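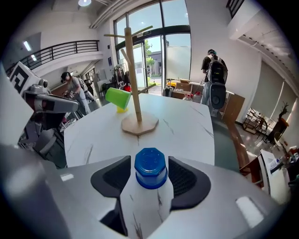 A hand-held gripper closes on a capped bottle at Jinura, with a mug tree on the table behind it.

Sorcha Guthrie has sat through plenty of robot demos, and she'd like you to stop clapping at them.

"A person picks up a bottle with a gripper. Fine. The person knew how to pick up a bottle already," she says. "What did the robot learn? That's the only part I'd pay for, and it's the part people rush past."

Guthrie runs the teaching work at Jinura, where staff show household chores to a robot arm in two ways. In one, they carry the gripper by hand and do the job themselves while it records. In the other, they drive the arm from a set of remote controls. I came in February expecting her to sell me on one of them. She wouldn't.

Remote control, she says, is slow and makes smart people look clumsy. A new operator needs 5 days before the recordings are worth keeping. The hand-held tool is faster, and she trusts it less. "Your wrist does things the arm can't do. You twist, you lean in, you get a beautiful recording, and then the arm runs out of reach halfway through."

I asked how many showings it takes to teach one chore, say hanging a cup on a peg. The team started with 200 and went to 300. Did the extra hundred help? "A little, on the same table. Move the table by the window in the afternoon and I'd want to see it again before I told you anything."

A rival system, Tanitz, is advertised as needing seven. Guthrie laughed at that one. "Seven of what? Who did them? How many did they throw out first?" I put the same questions to Tanitz and got a brochure back.

She isn't gentler about her own shop. Jinura's last report gave a success rate without saying that a person had reset the cups between tries. She asked for it to be changed, and the next version says so in a footnote. "I wanted it in the first paragraph," she says.

Would she have one of these arms in her own kitchen?

"To do what? I have four mugs."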